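双腕マニピュレーション演習 よくある質問

Trurnleyカレッジ ロボット工学科 Kumsaプロジェクト
最終更新:2018年8月8日

このページには、演習の履修者と、Kumsaプロジェクトに途中から参加する学生から受けた質問への回答をまとめています。環境構築の手順書と課題仕様書は別に配布しているので、先にそちらを確認してください。記載が食い違う場合は課題仕様書を優先します。

演習の概要

Kumsaプロジェクトでは何をしますか。

シミュレータClikandale上の双腕ロボットに、室内の片付け作業を行わせます。学生は制御プログラムを書くか、遠隔操作で集めた動作データから方策を学習させ、どちらかの方法で課題を解きます。両方を組み合わせても構いません。前期は遠隔操作とデータ整形、後期は方策の実装と評価が中心です。

実機は使いますか。

演習の範囲では使いません。評価も含めてすべてClikandale上で行います。実機への移植を卒業研究で扱いたい場合は、後期の評価が終わってから担当教員のMesfin Hadguに相談してください。

履修に必要な前提知識は何ですか。

Pythonの基本文法、行列計算、順運動学の初歩です。逆運動学はBoltowライブラリに実装済みのものを呼び出せますが、特異姿勢付近の挙動を自分で説明できることを中間レビューで確認します。強化学習の知識は必須ではありません。

チームの人数は決まっていますか。

1チーム2名です。単独での参加は、履修者数が奇数になった場合に限り認めます。担当の分け方は自由ですが、提出物には各自が書いたモジュールの一覧を付けてください。遠隔操作のデータ収集は、どちらか一方に任せきりにしないでください。操作者の癖がデータに強く出ます。

他学科の学生も参加できますか。

できます。単位の扱いは所属学科の規定によるため、履修登録の前に所属学科の事務で確認してください。

環境とソフトウェア

ClikandaleとBoltowの関係がよくわかりません。

Clikandaleは物理演算と描画を受け持つシミュレータ本体です。BoltowはClikandaleに指令を送るための学科内製のライブラリで、関節指令、手先指令、グリッパ開閉、観測の取得を関数として提供します。学生のプログラムはBoltowだけを呼び出す形にしてください。ClikandaleのAPIを直接呼び出したコードは、評価用サーバでは動作しません。

接続エラーが出て、シミュレータにつながりません。

Boltowの既定のポートは1323です。別のプロセスが同じポートを使っていると、起動時に警告が出たあと、接続待ちのまま止まります。前回のClikandaleが正常に終了せずに残っている例が大半なので、まずプロセス一覧を確認してください。ポート番号は設定ファイルで変更できますが、提出時には必ず既定値に戻してください。

自分のノートPCでも動きますか。

描画なしのモードであれば多くの機種で動きます。描画ありのモードは専用GPUのない機種では更新が遅くなり、遠隔操作には適しません。データ収集には演習室の端末を使ってください。予約は学科の共用カレンダーで受け付けています。

演習室の端末で並列実行してもよいですか。

1台あたり8プロセスまでとします。上限を超えたジョブは自動的に停止され、途中までのログも残りません。夜間に長時間のジョブを流す場合は、チーム名と終了予定時刻を共用カレンダーに記入してください。

物体や床の摩擦係数を変更してもよいですか。

手元での実験であれば変更できます。評価では標準の設定を読み込むため、変更した値に依存する動作は再現されません。グリッパ側の接触パラメータも同様です。摩擦を上げたときだけ把持に成功する場合は、指の接近方向と閉じる力を見直してください。

遠隔操作とデータ収集

エピソードの始まりと終わりはどう決めればよいですか。

開始は、両腕が初期姿勢にあり、物体の速度がしきい値を下回った時点とします。記録ツールがこの条件を判定し、満たすまでは記録を始めません。終了は操作者が手動で指定します。物体を離した直後に終了を指定すると、物体が静止する前に記録が切れるので、両腕を退避させてから指定してください。

左右の腕で別々の物体を持ったまま動かすと、片方の姿勢がずれていきます。

手先指令の基準座標を確認してください。胴体座標で指令を出している場合、胴体が回転すると両手先がそれに追従します。片腕を空間上に固定しておきたい区間では、その腕だけ世界座標の指令に切り替えます。Boltowでは基準座標を腕ごとに指定できます。切り替えの瞬間に目標値が跳ばないよう、直前の手先姿勢を世界座標に変換し、それを初期目標として渡してください。

容器の縁をつかむと、中の物体が転がり出てしまいます。

片手で縁を把持すると、容器の重心は把持点から離れた位置に来ます。指と縁の接触だけではモーメントを支えきれず、持ち上げる途中で容器が傾きます。対処としては、縁に対する指の挿入を深くする、手首の角度で傾きを打ち消す、持ち上げる加速度を抑える、のいずれかを試してください。中に円筒形の物体がある場合は、転がる方向が低くならないように傾ける向きを選ぶ必要があります。

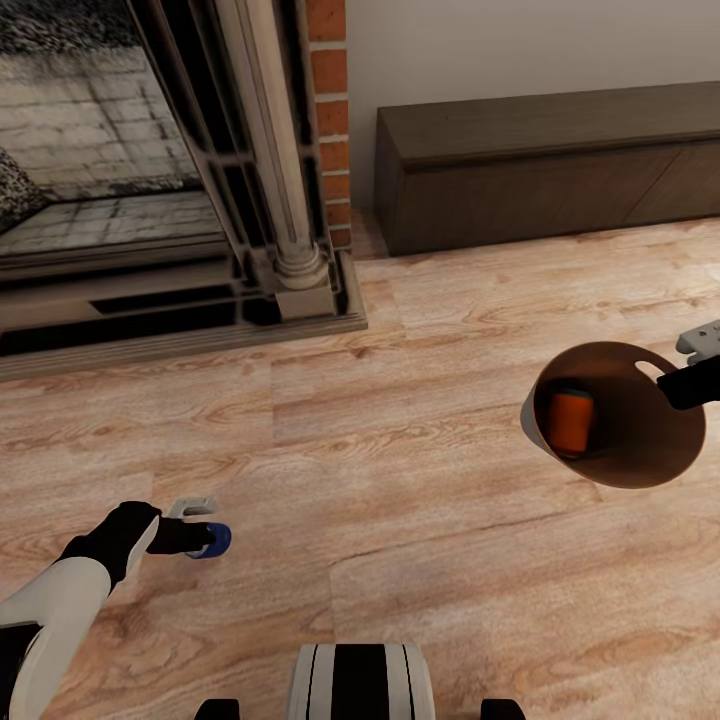 手首の角度で補正する方法では、補正量を定数で与えると、中身が変わったときに過補正になります。観測から容器の姿勢を推定し、縁のなす面と水平面との角度を誤差として比例制御をかけるのが簡単です。ゲインを上げすぎると中身が揺れ、その揺れが姿勢の推定に戻って振動します。標準課題の容器については、Boltow付属のサンプルに入っている値から始めてください。

小さくて薄い物体がつかめません。

床に置かれた薄い物体では、指先が物体より先に床に接触します。手先の目標高さを床面と同じにすると、接触力が立ち上がって腕が押し戻され、指を閉じる時点で位置がずれます。目標高さに余裕を持たせ、床への接触を検出してから閉じる手順にしてください。端を押して傾けてからつかむ方法もありますが、成功率は物体の形状に大きく左右されます。

失敗したエピソードは捨ててよいですか。

削除しないでください。失敗のラベルを付けて保存します。模倣学習の訓練には成功例だけを使うチームが多いものの、失敗例は終了判定器の訓練と、中間レビューでの原因分析に使います。操作ミスで記録を始めただけのもの、つまり腕がほとんど動いていないものは削除して構いません。

把持し直しが入ったエピソードは成功に数えますか。

制限時間内に最終状態を満たしていれば成功とします。ただし、把持し直しがあったことを注釈欄に記入してください。把持し直しを含むデータだけで学習させると、方策が不要な開閉を繰り返すことがあります。

カメラ画像と関節角の時刻がずれています。

画像は描画の周期で、関節角は制御の周期で記録されるため、そのままでは時刻が一致しません。整形スクリプトは画像の時刻に合わせて関節角を線形補間します。グリッパの開閉指令は補間せず、直前の値を保持します。補間後のファイルだけを残して元のログを消すチームがありますが、再整形ができなくなるので両方を保管してください。

方策と制御

左右の腕が衝突します。

Boltowの衝突回避は既定で無効になっています。有効にすると腕同士の最短距離を監視し、しきい値を下回る指令を拒否します。拒否された指令は例外ではなく戻り値で通知されるため、戻り値を確認していないプログラムでは、腕が突然止まったように見えます。把持物は監視の対象に含まれません。大きな物体を持つ場合は、把持物の外形を仮想的なリンクとして登録してください。

床や壁に固定された物との衝突も検出されますか。

家具や柱のような静的な物体は、環境ファイルに衝突形状があれば物理演算の段階で接触が発生します。一方、Boltowの監視は腕同士だけを見ているので、事前に指令が拒否されることはありません。経路計画を行うチームは、環境ファイルから衝突形状を読み出して使ってください。描画用の形状は衝突形状より細かく作られています。見た目にすき間があっても、指が入らない箇所があります。

学習した方策が、訓練時と同じ初期配置でも失敗します。

まず行動の正規化に使った統計量が、訓練時と実行時で同じか確認してください。データを追加したあとに統計量のファイルだけが更新されている例が、毎年見つかります。次に、観測の遅延を確認します。推論に時間がかかると、方策は古い画像に基づいて行動を出し続けます。推論時間をログに出し、制御周期と比較してください。

それでも失敗する場合は、記録した行動列をそのまま再生してください。再生で成功すれば方策側、再生でも失敗すれば座標系、初期状態、または指令の周期に原因があります。この切り分けをせずに質問を送ると、最初にこれを依頼することになります。

ルールベースの制御と学習した方策を切り替えて使ってよいですか。

使えます。切り替え条件を報告書に明記してください。条件の判定に、シミュレータ内部の物体位置を使うことはできません。使用できるのは評価要領に記載した観測だけです。

評価と提出

評価はいつ行いますか。

9月に行います。日程は課題仕様書の最新版に記載します。提出の締切後に評価用サーバで全チームのプログラムを実行し、結果はログとともに各チームに返却します。

初期配置は公開されていますか。

練習用の配置は公開しています。評価用の配置は非公開ですが、使用する物体の種類と、物体を置く範囲は練習用と同じです。容器があらかじめ床にある配置と、ロボットが容器を把持した状態から始まる配置の両方を含みます。

提出後に不具合が見つかりました。差し替えはできますか。

締切前であれば、再提出は2回まで受け付けます。採点の対象は最後に受理されたものです。締切後の差し替えは、評価用サーバ側の不具合が原因と確認された場合に限ります。依存パッケージの指定漏れは学生側の不具合として扱うので、配布している検証用コンテナで起動を確認してから提出してください。

成功の判定基準は何ですか。

指定された物体が指定の容器の内側にあり、静止していることです。容器を床に戻すことを求める課題では、容器の底面が床に接していることも条件に加わります。容器の中心付近に入れる必要はなく、内壁に寄りかかった状態でも成功とします。縁に引っかかっている状態は、静止していても失敗です。

作業時間は点数に影響しますか。

制限時間内であれば影響しません。成功率が同じチームの順位付けにも時間は使いません。代わりに、把持物の落下回数と、腕に生じた最大接触力を参照します。

報告書には何を書けばよいですか。

方策の構成、訓練データの内訳、失敗の分類、再現手順を書いてください。失敗の分類には、把持、移送、解放のどの段階で起きたかを含めます。実行中の画面を載せる場合は、エピソード番号と使用したカメラ名を添えてください。動画だけの提出は受け付けません。

データとコードの扱い

収集したデータは来年度も使われますか。

提出時に同意したチームのデータだけを、次年度の練習用データに追加します。操作者の氏名は含めません。同意しなくても成績には影響しません。

公開リポジトリにコードを置いてもよいですか。

自分のチームが書いた部分は、評価の終了後であれば公開できます。Boltow本体と配布した環境ファイルは含めないでください。誤って公開した場合は、履歴からの削除も必要になるため、早めに連絡してください。

質問の送り方を教えてください。

演習用の掲示板に投稿してください。Boltowのバージョン、実行したコマンド、エラーの全文、該当エピソードのログを添付します。画面を撮った画像だけでは、ほとんどの場合、原因を特定できません。成績や履修に関する個別の相談は、掲示板を使わず、Mesfin Hadguに直接メールで送ってください。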